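The Fourth Knot

The planner had been stopping after the third knot since the first week of May, and I had grown almost fond of it, the way you grow fond of a dog that will not go past a certain mailbox.

I should explain how we were set up at Aker in those days. We had two rooms above a shop that sold kitchen tile, and the larger room held the arms, the pads and the good chair. The smaller room held me, three monitors and a radiator that knocked all winter long and was still knocking well into spring. My job was the software that decided where the needle ought to go next. We called it Dongate, after the train station where the first version had been written, on a bench, during a long delay. Perception was a separate program called Morais, and it was older than any of us who worked there. People had patched it and gone on to other jobs and left their comments behind, so that reading it was a bit like reading the inside covers of secondhand books. One of them said only, "do not trust the shine." I had scrolled past that line I don't know how many times.

Well, we had a demonstration promised to the hospital at Zolaswood, and they wanted to watch a cut closed from one end to the other. We could give them a very handsome three-knot closure. Then Dongate would open the right gripper, draw it back a little way, and wait. It gave no error and no warning. It simply wrote "replanning" into the log 200 times and then, being a polite program, asked for a person.

I had blamed the thread first, and I think anyone would have. Thread is a terrible thing to plan around. It lies where it likes, it crosses over itself, and it looks like one strand to the left camera and two to the right. I spent most of a week teaching Dongate to be less frightened of it, and I was proud of that work, and it made no difference at all.

Then I blamed the arms. My colleague in the big room, who had built the wrist joints and did not care to hear them insulted, ran the calibration six times while I stood there holding my coffee, and every time the numbers came back clean. She didn't say anything. She handed me the printout and went back to her soup.

So one evening, after the tile shop had pulled down its shutter, I decided I would quit guessing and sit with the program for as long as it took. I turned off the replanning limit, put my feet on the radiator (it was in one of its quiet spells) and let Dongate go round and round while I read what it believed about the world. I had never done that before, not properly. I had read what it decided, which is a different kind of reading, and a lazier one.

What it believed was modest enough. It believed in a cut running more or less straight across the pad. It believed in the left gripper at the near end of that cut, and the right gripper well off on the other side with its jaws open. And it believed, with a confidence of 19 percent, in the third knot. The first two it was sure of. The third one hardly existed.

I pulled the camera view up next to the log and leaned in until my nose was nearly on the glass.
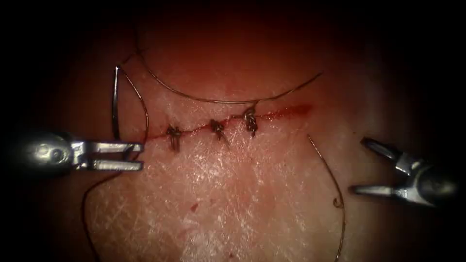
What Morais Saw

The third knot was a bit loopier than its neighbors and it was glinting. The wraps had caught the light like little coils of wire, and Morais, which had been told by somebody long ago that metal means instrument and dark means thread, could not make up its mind. So it hedged. And Dongate, getting a shrug from the one program it depended on, would not put a fourth stitch next to a third that might not be there. I couldn't even be cross about it – I would have waited too.

Do not trust the shine! I laughed out loud, all by myself up there, and the radiator knocked back.

The repair came to 5 lines. Dongate had tied that knot itself, you see, and had every motion of it written down, and it had just never occurred to any of us to let the one program tell the other what it had done. Now, when Morais was unsure, it could look at the history before it answered. I started the run over on a fresh pad and went and sat in the good chair.

One knot, then two, then three. The right gripper opened and drew back, and I held on to the armrests. In the log the word "replanning" came up once. Then the gripper went forward again over the pad, slowly, as if it had only stopped to find its glasses.

I added a comment of my own before I went home. It took me longer to write than the repair had, and I put it directly under the old one, so that whoever came next would find the two of them together.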